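Support > Orders & Delivery > Open tickets

Subject: Tablecloth order arrived in wrong size, March 2022

Hello Mindier team,

I ordered one tablecloth, 350 cm long, for the big table in our tea room in Wilcombe. The parcel came in time, but the cloth inside is the short one. The label on the bag says 350, so I think the mistake was made at packing.

What I tried already:
-- measured it 3 times, flat on the floor, without pulling
-- wrote to the seller, Başaran, through your message form. The form stopped at 1000 characters and my text was not sent
-- sent a shorter text, no answer after 15 days

Status: waiting for seller

Update: Başaran answered now. They offer a refund only if I send the cloth back unused, and they ask which pattern I have.

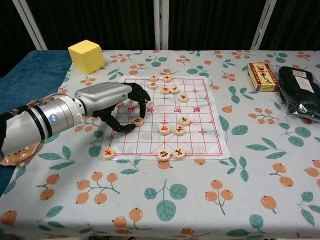
The pattern name is not printed on my invoice, only the word Prallmont. I do not want a refund, I want the correct length in the same pattern. It is the one with fruits, as on the table under the Chinese chess sheet, so please compare with your catalog and tell Başaran the right name. I can return the short cloth when the long one is sent.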